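Datmont Bench Cell Practice Kit
Part no. 391 — in stock, ships from Bastos warehouse
Page updated March 23, 2026

Rules kit for small arm cells. Tabletop work, two-finger grippers, one operator nearby. Weigh-and-place, pick-and-sort, that kind of job. Goes on top of your risk assessment, does not replace it. If you don't have one yet, do that first and come back.

What's in the box

Practice handbook, 234 pages, spiral bound, lies flat
Bench card, laminated, both sides
Start-of-shift sheets, pad of 187
Floor and table tape, 2 rolls
Gripper tag set with zip ties
Stop-check log, one year

New since December: the handbook has a longer chapter on grippers with exposed linkages. The old one only really dealt with the fingertips. Wrong place to stop. The links behind the fingers move too, and the gap between an outer arm and an inner one is a pinch point same as the tips are. Tag set now has tags for both.

The short version of the bench card

Fingers closed or nearly closed before any travel move with no part held. Set it as the default in your program, don't leave it to the operator.

Clear lane between the gripper and whatever it's heading for. No cups, pens, spare parts. Instruments go at the far side of the lane and stay there — mark the spot with tape so they come back to the same place after cleaning. 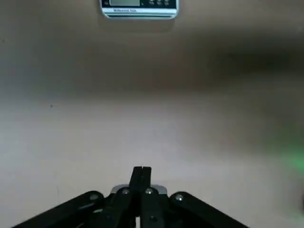
Scales get their own page in the handbook because people kept asking. Main points: approach slow, set a floor height above the pan so the fingers can't press down on it, tare with the arm parked. Don't lean the arm on a scale to "see if it reads". You will be buying a scale. Check it with a known weight at start of shift and write the number down, even when its fine.

Bolts at the pivots: look at all of them, every shift. Witness mark across each head in paint pen (not included). Mark doesn't line up, cell stays down untill somebody with a wrench and the torque sheet has been to it.

Lighting. Dim corners and hard shadows across the work area are a problem for the wrist camera and for the person. Handbook gives a simple walk-round check, no meter needed.

Stops. Press it, log it, reset it. Once a shift. Not "when we remember".

Fits

Nonau and Pimen tabletop arms, all current models. Other makes OK, but the torque sheet is blank and you fill in values from your own manual.

Does not cover

Mobile bases, anything with a blade or heated tool, palletizing. Different kit, ask us. Also not a certificate of anything — local rules and the arm maker's manual come first where they disagree with us.

Ordering

Single kit or site pack. Site pack has one handbook per cell plus a spare bench card. Refill pads sold seperately. Tape is standard width so any supplier will do once you run out.

Returns OK if the handbook is still shrink-wrapped.

Questions on content go to Ismael Miranda, technical desk. Put the arm model and gripper type in the subject line, saves a round of emails.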